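Wrapping paper thread, page 3

dalgleish_attic
Still unpacking. Question for the room: do you keep the brown paper? The last delivery came with sheets of it, all crumpled, and I can't throw it out. 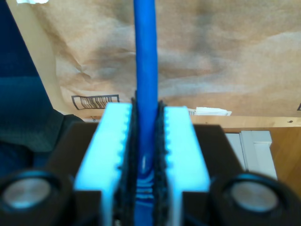
Brown paper and the blue thing, which I'm also keeping

tornau20
Recycle it. I ironed 18 sheets once, in April, and have yet to wrap a gift.

Ziststead
Disagree. It lines drawers nicely - crumpled or flat, the socks don't care.

dalgleish_attic
Drawers would be nice. At present I have shelves, and the shelves have everything else. 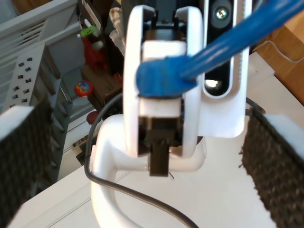
Shelf situation, with round colorful toy

wurkivo2000
Toy goes in a bin, white bundle goes wherever cloth or bags go at your place. Give it 20 minutes.

tornau20
Twenty minutes is what I said about the ironing.

Ziststead
I'd leave the toy out. It's the cheerful part.

dalgleish_attic
Toy stays, paper stays. Moving on to the red things.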